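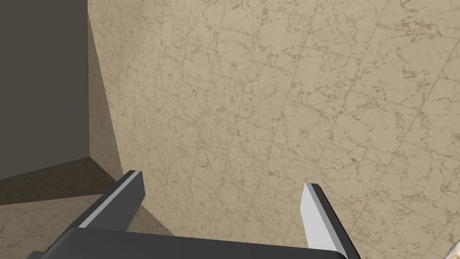
Wrist camera in the sim, jaws open, marble tile behind.

Hi Zuweira, hi everybody,

Thank you for asking, and sorry I've been slow, May has been a blur over here. Let me put your question first so people can follow along.

Zuweira Baidoo wrote:
> Has anyone compared the Nartey jaws with the Gilby ones
> in simulation? We have to pick before we order, and I'd
> love to hear how much the wrist view helps.

We ran both models, 196 tries with each, same kitchen, same controller. The Gilby jaws dropped 33 and the Nartey jaws dropped 4, and nearly all of those were glassware, so I know which pair I'd buy! The wrist view is a big help for the last little bit of the reach, but it's easy to lose your bearings with it alone, and Dela and I always keep the body view open next to it. 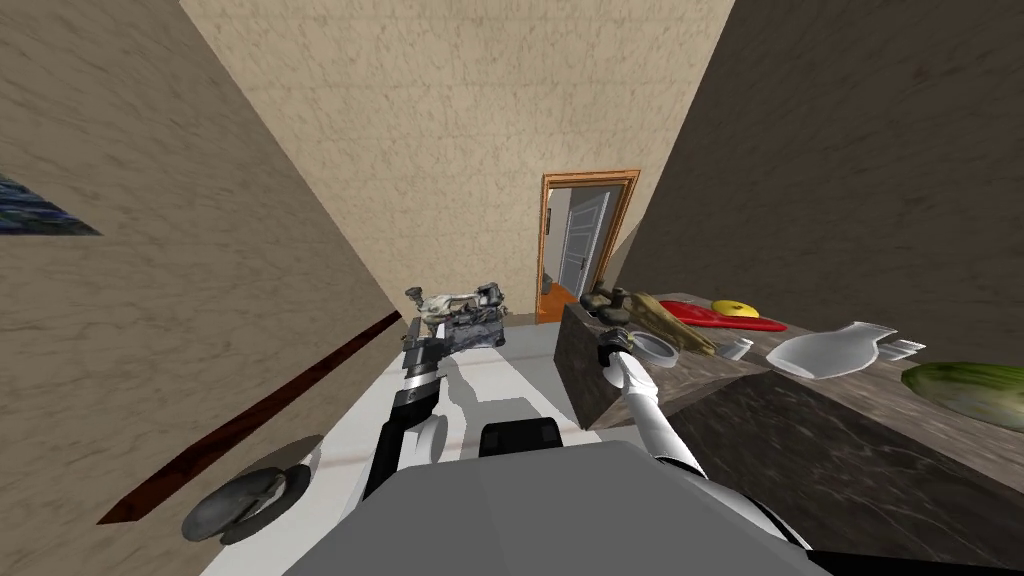 Body view: left gripper holding a grey metallic object, right one at the counter's edge by the glass bowl.

One more thing, do try it with 2 arms if you can. Our controller got noticeably jerkier with the second arm switched on, and I'd hate for you to find that out after ordering. Odair has the settings file and is happy to share it, just write to him off list.

Warmly,
Cecilia Korletey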